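The first thing Irfan Gondal bought for the big ground-floor room at Preren was a table, and he bought it without measuring the door. It came in on its side with the glass wrapped in a quilt. That was in March, when the room still had bare walls and a folding chair that belonged to the electrician.

Preren is a former tile showroom that now rents work space to small companies. The upper floors were done first. The ground floor was left for last, with what remained of the budget, which was $3385. For a room that size, that is very little money. A single sofa from the supplier who did the upstairs offices would have used up most of it.

Gondal had run a secondhand office furniture business, Fliltero, before he took the job at Preren, and he went back to the places he knew. The table cost $500, the most he paid for any one thing. It is round, with a glass top and a light wooden rim. He wanted round because people would be coming at it from every side, and he wanted glass on account of the floor. The showroom floor has a marble pattern that the old owners were proud of, and a solid tabletop would have hidden a good piece of it.

Glass has its problems. It shows fingerprints and it picks up every ceiling light in the room. Gondal keeps a spray bottle and a cloth nearby and wipes the top down at 8 in the morning and again after lunch. "If you don't like wiping, buy wood," he said.

The orange upholstered seating came next, from a hotel that was closing its breakfast room. It leans toward mustard, and Gondal was not sure of the color when he loaded it. He had planned on gray. The hotel wanted everything gone that afternoon, and gray was going to cost three times as much.

Then there is the rope. Csenge Győri runs Fullero, a workshop that makes seats and baskets out of thick cord, wound in spirals and stacked. Her pieces are beige, mostly, and they have the look of something thrown on a wheel: narrow at the waist, flared at the rim. The rope stool at Preren follows that shape, with a small hole in the center of the top where the winding starts. People put a finger through the hole to carry it, a habit she has tried to discourage.

Győri learned coiling from a basket maker and scaled it up. Basket cord was too thin to sit on, so she tried heavier and heavier rope until the coils stopped sagging. A stool like the one at Preren sells for $321, and Gondal paid less because he agreed to take a sample with a slightly uneven waist. You have to put it beside a perfect one to see the difference.

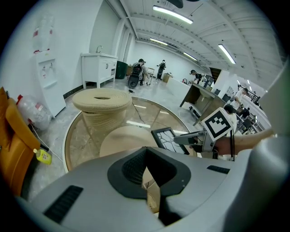

**How do you clean a coiled rope stool?**

Vacuum it with a soft brush attachment, following the direction of the coils, and spot clean with a damp cloth and a little dish soap. Let it dry on its side so air can get to the underside. Don't soak it, and don't put it out in the sun to speed things up, as the cord can shrink unevenly and pull the spirals out of line.

Győri gives that advice to every customer, on a card tied to the bottom of the stool. She also tells them to turn it a little every few weeks. People tend to sit facing the same way, and a coil that takes all the weight on one side will flatten there first.

She has opinions about where rope goes well. Beside glass, she likes it. Glass is hard and cold to look at, and rope gives the eye something to hold. On carpet she thinks it disappears. She would have put more of it in the Preren room if the money had allowed, and she still sends Gondal photos of new work with the price left off.

The storage was harder. Shared rooms fill up with things that belong to the building in general: drinks, cables, spare paper towels, packages waiting for someone upstairs. Gondal priced a wall of lockers from Dijkstra, a shop-fitting company across town, and put the quote in a drawer. What he did in the end was look at what the showroom had left behind.

The main find was a white vanity cabinet that had been a bathroom display. It has a flat countertop, drawers, a door with dark handles and a slender faucet. On a showroom floor it was there to sell tile. Gondal had it checked by a plumber, kept it by the wall, and treated it as the start of a kitchen corner. Mugs go in the drawers. The door hides the trash bags and the dish soap.

A white water dispenser went against the same side of the room, and it turned out to be the item people asked about most before they signed a lease. They wanted to know where it was and how often it was serviced. Some of the tenants upstairs had their own and got rid of them once this one was in, to free up the floor space.
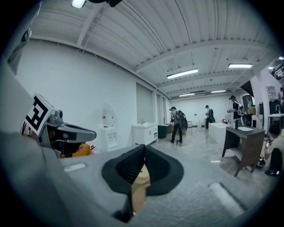
Packages were the last thing to settle. For the first few weeks the cardboard boxes stood wherever the driver had put them down, and twice someone carried the wrong one upstairs and opened it. Gondal tried a shelf by the entrance. It filled up in a day. He tried a sign-out sheet, and the pen went missing. Now boxes go along the wall past the cabinet, labels facing out, and anything left longer than two weeks gets a phone call.

The room holds 19 people before it feels crowded, by his own reckoning, and he stops booking it for events at that number. He has been asked to allow more. He points out that the seats don't match as it is, and that the next ones would have to come out of somebody's office.

Mismatched seating is something Győri says she sees more often now in places like this. Companies used to order one model in quantity, and when it was discontinued they replaced the lot. With odd pieces, you replace one when one breaks. It helps if they agree on height. She measures the seat of whatever is already in a room before she winds a stool for it, and she will go an inch lower before she'll go an inch higher, so that knees clear the edge of the table.

There are things Gondal would do over. He would ask for a thicker glass top, and he would have felt pads put under the table before it went down on that floor. He did it later with a car jack and a friend. He would also put the outlets closer to where people sit. A cord across the floor is fine for an afternoon, but it has a way of staying for a month.

What he spent on the room came in under budget by enough to pay for a second cloth, he said, and a set of mugs. He is now looking for a lamp. Győri has offered to make one out of rope, and he has asked her how hot the bulb would get.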